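Print this page | E-mail this page

Small Parts Boxes: Sorting, Labeling and Keeping Them in Order

Posted 8 May 2024 by Tomomi Okabe

A divided plastic box with a lid is the cheapest way to get screws, fuses, beads, picture hooks and spare cord ends out of the junk drawer. Most homes already have one or two. The trouble is that they fill up with whatever was on the bench that day, and after a year you can't find a thing in them. Set aside 40 minutes and do one box at a time.

Before you start

Clear the table and lay down a large sheet of white paper. Small dark parts show up well on it, and when you are done you can lift the edges and pour the crumbs and dust into the trash. Tape the corners if you have a fan running. Newspaper works, but the print makes it hard to spot a small washer.

Put the box in the middle of the paper with the latch facing you. Open it flat on the table. If the dividers are the lift-out kind, check that each one is pushed all the way down first, or the parts will slide under from one section to the next when you tip it.

Emptying and washing

Take out one section at a time and make a small pile for each. Don't dump the whole box. Parts that were already sorted should stay sorted.

Wash the empty box in warm water with a drop of dish soap. An old toothbrush gets into the corners. Skip the dishwasher — thin lids warp and then the latch won't hold. Let the box dry overnight with the lid open if you plan to keep steel screws in it. Clear and smoke-colored boxes both scratch, so no scouring powder. A gummy label comes off with cooking oil left on for a few minutes, then soap again.

What goes where

Heavy things go in the sections nearest the hinge. The box hangs better in your hand that way if you carry it with the latch up. Keep like with like, but don't mix lengths of the same screw. You will only end up picking through them later.

Batteries do not belong in a parts box with loose metal. Neither do glue tubes.

Short cords, hair elastics and rubber bands need a section of their own. Coil each one into a loose ring about as wide as two fingers and tuck the tail through once. Pulled tight, a rubber band cracks at the bend. Throw out any that feel sticky or have gone stiff. Longer cord that won't fit can be coiled and set beside the box, or put in a zip bag with the length written on it.

Labels

Write on masking tape with a permanent marker and put the tape on the lid, right over the section it names. Tape on the bottom of a section works too if the plastic is clear enough to read through. With a darker tinted box, use white tape on top. I tried a printed label sheet from Retel once and the corners lifted by July.

If you have several boxes, number them and keep a list inside the cupboard door. Daryna Bondarchuk wrote in from Brimley to say she puts the list on an index card and slips it under the lid of box 2, the one she opens most. That would work as well.

Latches and lids

Always close the lid with your palm flat across the middle and press the latch with your thumb. Pushing down on one corner leaves a gap on the other side. To test it, hold the closed box over the paper and tilt it slowly in each direction. Anything that shifts from its section will tell you which divider is loose. A thin strip of weatherstrip foam inside the lid will close a small gap.

A box with a broken latch can be kept shut with a wide rubber band or a loop of elastic cord. Run it around the middle, across the latch. Elastic cord lasts longer than rubber.

Storing

Stack the boxes no more than four high, latches out. Keep them off a sunny sill, where the plastic turns brittle. In a damp basement, put a packet of silica gel in with anything that rusts and change it when you change the furnace filter.

Print this page | E-mail this page
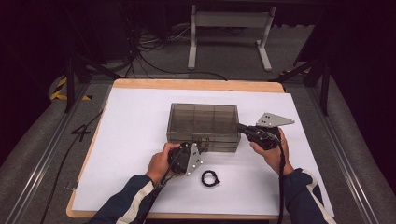 Divided storage box on white paper, with a small black coil in front.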